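Karnville Institute of Applied Design
Furniture and Domestic Storage: Materials, Use and Safety
Course handout, Unit 4: Storage furniture in rental and shared housing

Unit convenor: Morag Cruickshank
Tutorials: Jitendra Ahuja and Hsin-yi Chung

Scope of this unit

Unit 4 examines case furniture, principally chests of drawers, bedside cabinets and low storage units, as it is specified for housing in which the occupant does not choose the furniture. Students will already have completed the joinery exercises in Unit 2 and are expected to be familiar with the terms carcass, runner, rail, drawer box and drawer front. Those who transferred into the program after the Unit 2 workshops should read the glossary before the first tutorial.

The unit is assessed by one written report and one practical inspection. The report carries the greater weight. Late submissions are handled under the general rules of the Institute and tutors have no discretion to vary them.

4.1 Why rental furniture is a separate subject

Furniture supplied with a dwelling is used differently from furniture that the occupant has bought. It is moved more often, by people who did not assemble it. It is loaded with whatever the tenant owns, which the specifier cannot predict. It may pass through several households before anyone examines the underside of a drawer. A specification that performs well in an owner-occupied bedroom may therefore perform badly in a student residence, and the reasons are seldom visible from the front.

Three parties have an interest in the result. The owner wishes to limit replacement. The occupant wishes to have drawers that open and close without effort. The person who cleans the dwelling between tenancies wishes to reach the floor and the back of the unit. These interests conflict on small points. A plinth that runs to the floor keeps dust from collecting beneath the unit, but it also makes the unit difficult to drag away from the wall, and on an uneven floor it will rock unless it is scribed or shimmed.

4.2 Carcass and top

The carcass must remain square under load. In practice most failures in rental stock begin at the back panel, which is often thin, fixed with small nails and omitted from any repair. Once the back panel has come away from its groove, the sides are free to rack, and the drawers begin to bind. Students inspecting a unit should check the back before they touch a drawer.

The top is the surface most exposed to moisture and heat. Occupants stand cups, plants and lamps on it regardless of the intended use. A top with a sealed front edge will outlast one with an exposed edge by a considerable margin, even where the two are otherwise identical. Colour is a lesser matter, although a pale top shows rings and a dark top shows dust, and owners hold strong opinions on which is worse.

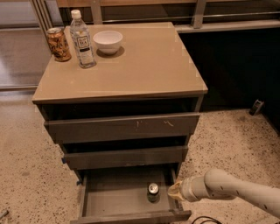

Drawers account for most of the complaints recorded in shared housing, and the greater part of those complaints concern runners. A runner may be a plain timber strip, a roller in a channel or a ball-bearing slide. Each fails in its own manner. Timber strips wear hollow and let the front drop, rollers jump the channel when the drawer is pulled at an angle, and bearing slides collect grit. An inspection should be made with each drawer at a different extension, since a fault that is hidden when the drawer is closed may be plain at full travel. The three-drawer chest illustrated, with the upper two drawers drawn out a little and the bottom one fully open, shows the positions in which gaps above the fronts can be compared. Scuffs near the middle of a drawer front, such as those on its top drawer, are to be entered under surface condition and should not be read as evidence of a runner fault. Students should record gaps at the left and right of each front and note any difference between them.

4.4 Stability

A chest of drawers becomes less stable as its drawers are opened. The contents move forward with the drawer box, and the combined weight may pass in front of the feet. The risk increases when more than one drawer is open, when the lower drawers are empty and the upper drawers are full, and when the unit stands on carpet. Hard floors such as terrazzo, tile and concrete present less of a problem in this respect, though feet may slide on them.

The report must include a section on anchoring. Many tenants believe that they may not fix furniture to a wall, and some leases are silent on the question. Students should read the sample lease supplied by Mamta Saxena and identify the clause that applies. Where a lease is unclear, the report should recommend wording. It is not sufficient to state that the unit ought to be anchored.

4.5 Worked dimensions

The tutorial exercise uses a unit 700 mm wide. Assume sides of equal thickness and a clearance on each side for the runners. Calculate the width of the drawer box, then repeat the calculation for the Tratex and Pavden runner patterns given in the workshop folder. The second pattern requires a greater clearance, and students commonly forget to apply it twice.

For the depth exercise, take an internal depth of 399 mm and allow for the back panel. Show all working. Answers given without working will not be marked.

4.6 Repair or replacement

Owners tend to replace a whole unit when a single drawer fails. In many cases the repair is a matter of two runners and a screwdriver. The report should set the cost of repair against the cost of replacement – including removal and disposal, which are frequently left out – and should state who is to carry out the work.

Paint and touch-up sticks improve the appearance of a front but do nothing for its function. They are best left until the mechanical repairs have been completed.

Reading and submission

Required: Goel, chapter 2, on case construction; Vondráček, Libor, lecture notes on runners, available from the unit page.
Recommended: Goel, page 68 onward, on edge sealing.

The report is due in February. Submit a single file through the unit page and keep a copy. Inspection sheets are to be handed to Hsin-yi Chung at the end of the practical session, signed by both members of each pair.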